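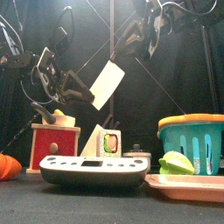 Uton Recalls Play Kitchen Sets Over Detaching Magnets

2026-06-28

1.2K shares | 5 comments

Toy maker Uton is recalling two versions of its Gilex play kitchen set after finding that small magnets can come loose from the cut-apart food pieces. The recall covers sets sold through the company's website and through independent toy stores. Owners are asked to take the magnetic pieces away from children at once and to contact the company for a replacement pack or a refund.

The Gilex range is sold for children aged three and up. Each full set contains 20 pieces, of which 14 are food halves that join by magnet. The remaining pieces, including the cutting tool, the board and the dishes, contain no magnets and are outside the recall. The smaller travel version uses the same magnetic food halves and is included.

According to the recall notice, the fault lies in the seal over the magnet pocket. Each food half has a recess in its flat face, into which a disk magnet is placed and covered with a plastic cap. The cap was changed in March from a welded part to a glued one when production moved to a second molding line. On sets from that line, the adhesive can weaken with repeated washing, and the cap may lift under a side load such as prying or chewing.

Uton says it received nine reports of caps lifting. In four of those a magnet came fully out of the recess. No injuries have been reported.

Loose magnets are treated as a serious hazard in toys. A single small magnet may pass through the body, but two or more swallowed at different times can attract each other through the walls of the intestine and cause blockage or perforation. Early symptoms, including stomach pain, vomiting and fever, are easily mistaken for a common illness. Anyone who believes a child has swallowed a magnet should seek emergency care without waiting for symptoms.

How to identify an affected set

The batch code is molded on the underside of the cutting board, next to the recycling mark. Affected full sets have a code starting with G2. Affected travel sets have a code starting with T2. Codes starting with G1 or T1 belong to the earlier welded design.

If the board is missing, the food halves can be checked directly. A welded cap sits level with the flat face and shows a faint raised ring at its edge. A glued cap is set slightly below the face and has a smooth edge. Where the type can't be determined, the company advises treating the set as affected.

Owners should not try to pull the caps off or glue them back. Household adhesives are not suitable for toys that go in the mouth, and a reglued cap can't be inspected for strength.

Replacement and refund

Owners can ask for a replacement pack of magnetic food halves or a refund for the full set. Both require a photo of the batch code. A receipt is not needed. The replacement parts use the welded cap and will ship in a prepaid mailer, which is then used to return the old pieces. Refunds will be paid to the original card, or by check for sets bought in stores.

Schools, libraries and day care centers that bought the classroom bundle should use the separate bulk form. The bundle packs several full sets in one bin, and codes may be mixed. Every board in the bin needs to be checked.

Uton has stopped sales of G2 and T2 stock and has asked stores to remove it from shelves. Two stores contacted for this item had already done so. A third still had travel sets on display and took them down after checking the notice.

Testing of the new part

The company sent samples of both cap designs to Multumico, a contract test lab, after the third report. The lab ran each sample through 299 wash and dry cycles and then applied a pull force at the center of the cap. All welded samples held. Glued samples began to fail before the end of the cycle run, with most failures at the corner where the adhesive layer was thinnest.

A further check used a torque test, in which the cap is clamped and twisted. It was added because children tend to pry at an edge and seldom pull straight out. Results from that test have not been released, though the notice states that the welded cap met the limit.

The second molding line is being fitted with the same ultrasonic welder used on the first. Until that work is finished, all Gilex production will stay on the first line, and replacement packs will be sent in the order requests arrive. The company expects to ship 900 packs in the opening round. Owners further down the list will get a shipping date by email.

The Ban line of wooden blocks, also sold by Uton, contains no magnets and is not affected.

COMMENTS (5)

tealmitten
Ours is G2. The form took a couple of minutes, but it rejected the first photo for being too dark. Try it next to a window.

parkrow_dad
Does the travel version have the code in the same place? Can't find anything on mine.

> tealmitten
> Same side of the board, but much smaller. Rub a pencil over it on scrap paper and it shows up.

K. in Ohio
We run these through the dishwasher after every cold. The box says hand wash, which I only saw today. Is G1 fine in the dishwasher or not? The notice doesn't say.

osprey44
Bought used, no board, no box. Picked the refund and they accepted a photo of the food pieces with the smooth edge showing.

RELATED

Button battery covers: what the screw is for
How to read a toy batch code
Wash labels on plastic toys, explained
Day care supply bins: a yearly check
Secondhand toys and open recalls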